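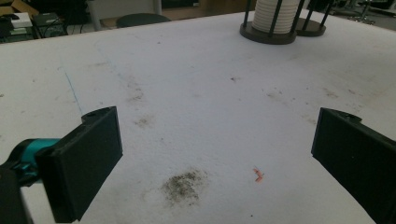 4. Setting up the table and the hand-held gripper

Read this section before your first recording session. It covers the work from an unused table to a finished practice run. Charging and file transfer are in section 6.

The Ultolholm club records on a white table so that dark objects show up well. The current task set is called Stirkar. A session needs two people: one to hold the gripper (the operator) and one to set out the objects and keep the log (the second). Swap roles when the log sheet is full.

4.1 Before you start

You need:

The hand-held gripper, with both fingers fitted
A charged battery and the spare
The object box for the task
The log sheet and a pencil
A damp cloth and a dry cloth
The small hex key from the lid of the case

Sign the gripper out on the sheet inside the cupboard door. If the last person has written a fault against it, speak to Otakar Hudec before you take it out of the case.

4.2 Preparing the table

1. Take everything off the working area that is not part of the task. Stands and stacks may stay at the far side if the task card shows them there.

2. Wipe the working area with the dry cloth first, then the damp one. Grey smudges and scuffs build up quickly on a white top. Old marks that do not shift after two passes can be left.

3. Pick up loose scraps by hand. Very small ones tend to slide under the damp cloth and turn up again at the edge.

4. Leave pen lines where they are unless the task card tells you to remove them. Some were drawn to mark object positions, and Femke Declercq keeps the list of which ones are still in use.

5. Push chairs and stools back from the table so that the operator can walk along the near side without looking down.

6. Switch on the overhead lights. Close the blind on the window side if the sun reaches the table.

Note: Do not use spray cleaner. It leaves a shine that shows in the recordings, and it softens the finger pads.

Note: Marks on the table do not spoil a recording. Wipe between tasks, never between attempts at the same task, so that the surface stays the same through the whole set.

4.3 Checking the fingers

1. Hold the gripper with the fingers pointing away from you and the trigger released.

2. Look along both fingers from behind. They should mirror each other, with the raised tabs at the same height.

3. Check that the small hole in each tab is clear. If there is dust in it, blow it out. Do not push a pin through.

4. Rock each finger gently between finger and thumb. A little give is normal. If you hear a click, tighten the mounting screw a quarter turn with the hex key and try again.

5. Wipe the inner faces of the pads with the dry cloth.

6. Squeeze the trigger slowly until the fingers meet, then let go. They should close evenly and open again by themselves.

Caution: Do not overtighten the mounting screws. The teal parts are plastic and the thread will strip. Replacements are printed by Willy Van Loon and take a few days, during which the gripper is out of use.

Caution: Keep your free hand away from the fingers when squeezing the trigger. The pads are thin at the edge and can pinch.

4.4 Checking the camera view

1. Fit the battery and switch on. Wait for the steady light.

2. Open the preview on the club laptop and choose the gripper from the list. If it does not appear, switch the gripper off and on once. If it still does not appear, change the battery.

3. Hold the gripper over the near side of the table at working height, fingers forward. Both fingers should be in the lower part of the picture, one on each side, with clear table between them.

4. Tilt the gripper slowly until you can see the far edge of the table near the top of the preview. This is the starting tilt for all Stirkar tasks.

5. Check that the picture is sharp at the finger tips. If it is hazy, clean the lens with the cloth from the lens pouch. Do not use the table cloths for this.

6. Look at the background in the preview. A dim room beyond the table is fine. Bright screens facing the camera should be turned away or switched off, and people who are not taking part should move out of view.

Note: The preview runs slightly behind your hand. Watch the table while you work and use the preview only for checking.

4.5 Practice run

Do one practice run at the start of every session, even if you recorded earlier in the day.

1. The second places one object from the box on the near half of the table.

2. The operator holds the gripper at the starting tilt and says "ready".

3. The second starts the recording and says "go".

4. Move in at an even pace, with the fingers open, until the object is between the pads. Close, lift to the height of your hand at rest, and pause for a count of two.

5. Put the object down, open the fingers and move back to the starting position.

6. The second stops the recording and writes "practice" in the log.

7. Play the recording back together. Check that the object stays in view during the approach and that nobody's free hand crosses the picture.

If the practice run is good, go on to 4.6. If it is not, repeat it. The usual faults are in 4.7.

4.6 Recording the set

1. Read the task card aloud so that both of you have heard the same instructions.

2. Record four attempts with the object in the first position. Move it to the next position on the card and record four more. Carry on until the card is finished.

3. Keep every attempt, including the failed ones. Mark a dropped object with D and a missed grip with M. Do not stop the recording early because something has gone wrong. Finish the movement as well as you can.

4. If an object rolls off the table, leave it until the recording has stopped.

5. Rest your arm between positions. The gripper is not heavy but it is held away from the body, and tired arms make shaky recordings.

6. Stop after 90 minutes at most, including setting up. An unfinished card can be carried over to the next session as long as the same two people finish it.

Caution: Stands with tall stacks on them tip easily if caught by a sleeve or a cable. Walk round the table to reach the far side. Do not lean across.

4.7 Common faults

Fingers close unevenly
One pad is loose or has been fitted the wrong way up. Go back to 4.3. If tightening does not help, note it on the sign-out sheet and change to the other gripper.

Only one finger is in the picture
The camera has turned in its mount. Loosen the collar, turn it until both fingers show, and tighten by hand. Then do another practice run.

Object slips out of the pads
Wipe the pads again. If the object is smooth, grip lower down. Do not add tape to the pads, as this changes how they look and the set has to be recorded again.

Recording stops by itself
The laptop disk is full. Tell Tineke De Bruijn, who moves the older sets to the school server. Do not delete anything yourself.

Picture flickers
One of the ceiling tubes is failing. Switch off that row and carry on if there is enough light. Write "row off" in the log.

4.8 Packing up

1. Switch the gripper off and take out the battery.

2. Put the battery on the charger, even if it still shows full.

3. Release the trigger and lay the gripper in the case with the fingers apart. The foam is cut for this position and the lid will not shut in any other.

4. Count the objects back into the box against the list in the lid.

5. Wipe the table as in 4.2.

6. Put the log sheet in the blue folder. Both people sign it.

7. Sign the gripper back in and write down any fault, however small.

Questions about the task cards go to Recep Kırmızıgül. New members may operate the gripper once they have been the second for two full sessions. The sheet for recording this is at the back of the manual, after section 7.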